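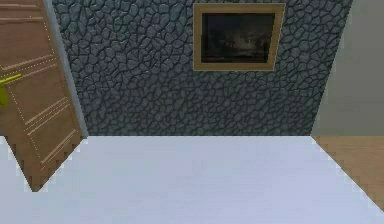

Staging lane etiquette when your opponent is late
Esbridge Strip forum, Bracket Racing, June 2025

Nelu Preda
Second season of bracket racing, first time in the semis. I was paired with car 1258 and he wasn't in the lanes when they called us. The starter had me sit there, engine warm, until he wandered up eating a sandwich. I then red-lit, naturally. Can I ask for a time limit, or do I just smile and cook my transmission?

Dirk Strobel
Depends on the track. At Derberg they give you two calls and then you're watching from the fence. Read the supplementary rules on your entry form - the gray print on the back that you signed without reading, like the rest of us.

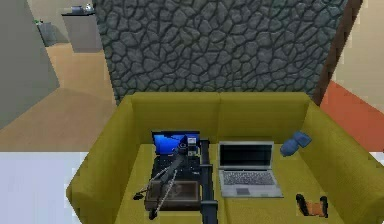
If there is a limit, talk to the lane marshal before you fire the engine. Once you're rolling toward the water box, you've more or less agreed to wait. And shut it off next time. Warm is fine, cooked costs money.

Catinca Grecu
he did that to me in May. bring a sandwich

Elsa Sæther
Dirk's right about the marshal. The red light is yours though, sorry. I have a folder of mine.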